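Hinora Library Adds Evening Hours and a Lending Shelf

The Hinora branch library will stay open until 10 p.m. four nights a week starting in April, a change that regular visitors have been asking for ever since the bus schedule was moved back last fall and left so many people arriving just as the lights went out.

The longer evenings come after a survey that drew 351 replies, a very good turnout for a neighborhood this size. Most of the people who answered said they simply wanted somewhere warm and quiet to sit after work – with a decent chair, if possible – and quite a few added kind words about the front desk, which were read with great pleasure.

The Goten Street entrance will be used after dark, and the parking lot behind the Afridi Bakery will be open to library visitors at no charge.

The branch is also starting a lending shelf for household items, with roughly 100 things to borrow, from cake pans to sewing kits. Small goods in bottles and boxes, such as glue and craft paint, can be used at the tables in the back room.

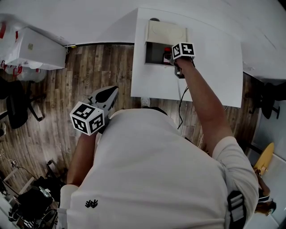 How to sign up

Any library card will do. New cards are free and can be picked up at the front desk or at the Prelirus Community Center.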